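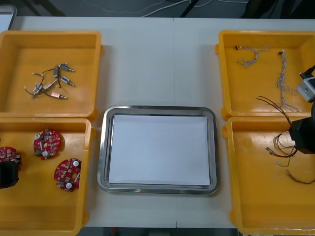
Setting out and running a two-arm kitting table

These are the working rules for the two-arm kitting tables at Bredis. They cover layout, start-up, picking and stopping. They don't cover programming or changing a gripper, and they don't replace the risk assessment for the table, which you should have read and signed before you touch anything. Each kit for the Pristamon job is one solenoid, one round circuit board and one coloured wire harness, placed together in the steel tray.

Before you start

Check that the last operator has closed the shift sheet (form 617). If it's still open, find them and get it closed. Don't close it for them.

Walk round the table once. Look at the floor as well as the top. Signal and power cables that cross the floor behind the table must lie where you won't step on them and where the arms can't catch them.

Press each emergency stop and confirm that both arms drop out. One button must stop both arms, whichever side it's on. If it only stops the nearer one, the table is out of use until it has been repaired and tested again.

Laying out the table

1. Put the steel tray in the middle, within reach of both arms.

2. Put the supply bins in pairs on either side. Solenoids and boards go on the left, harnesses on the right. Keep this order even if another one would suit the day's work better, as the next shift will expect to find it.

3. Line the steel tray with one flat sheet of white paper. Creased paper lifts a gripper finger more often than you'd think, and small screws hide under a curled edge. Change the sheet after 38 kits, or sooner if it's marked.

4. Fill the bins by hand with the arms stopped. A single layer is best. Solenoid leads will tangle whatever you do, but spread the bodies out so that a gripper can close on one without pressing on the next.

5. Keep the two types of harness in separate bins. The braided ones are for a different kit and must not go in with the coloured ones, even for a few minutes.

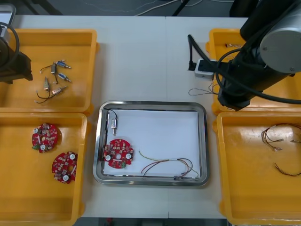 One solenoid, one board and one harness in the lined tray.

Sharing the space between the arms

Most of the trouble on a two-arm table comes from the middle. Each arm has its own side, and the tray belongs to whichever arm has been given it. The other arm waits over its own bins until the tray is released. We used to let both arms enter together if their paths looked clear, and we stopped that in February after two grippers met over a board. The arms were moving slowly and nothing was bent, but the board was scrap.

Set the waiting position above the rim of the bin, with the gripper clear of any leads. An arm that waits low will sooner or later drag something out with it when it rises.

Treat the arm's own cable as part of the arm. It takes up room, it swings, and it follows a beat behind the wrist. When you check a path, run it at reduced speed and watch the loop of cable all the way through, not just the fingers. If the loop comes down

- onto parts in the tray
- over the rim of a bin
- anywhere near the other gripper

then stop and shorten it or re-route it. Re-routing means clips put back in the proper places. It doesn't mean tape.

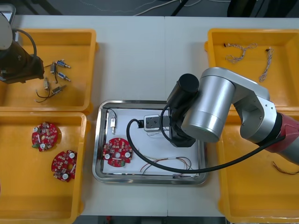 Mansa Gbeho, who looks after the tables on the Liu side of the building, asks for one more check here. Turn the wrist to both ends of its travel with the gripper empty, and look for a cable going tight. A cable that's slack in the middle of the travel may be far too short at the end.

Picking and placing

Boards: grip by the edge only. The parts on the face are small and the solder won't take a side load. Lower the board until it's just above the paper, then release.

Solenoids: grip the body and leave the plunger free. Let the leads settle before the arm moves across.

Harnesses: these are the awkward ones. A bundle spreads as it leaves the bin, and the loose ends can hook over a rim or pick up a second harness. Lift straight up, pause, and then move across. If two come up together, put both back and try again. Don't shake them apart with the arm.

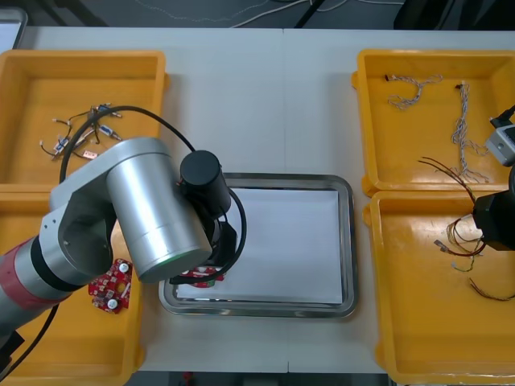

Both arms may hold a part at the same time as long as only one of them is over the tray. Agree which goes first before the run starts and write it on the sheet. We place the board before the harness, so the wires end up beside it and not underneath.

Working near the table

Stand at least 400 mm back from the table edge while the arms are live. Sleeves rolled, lanyards off, nothing hanging from a top pocket.

Never reach in to straighten a part, however slowly the arms are going. Stop both arms, wait for the stopped light, then reach. If you'll be away for more than 5 minutes, park the arms and log out.

A part that falls to the floor goes in the scrap box — it doesn't go back in the bin, even if it looks fine.

Closing down

Finish the kit in the tray or clear it back to the bins. Open both grippers, park both arms and switch off at the controller. Write down any stop that you didn't make yourself, with the time and which arm was moving. Sign form 617 and leave it in the Millitar folder by the controller.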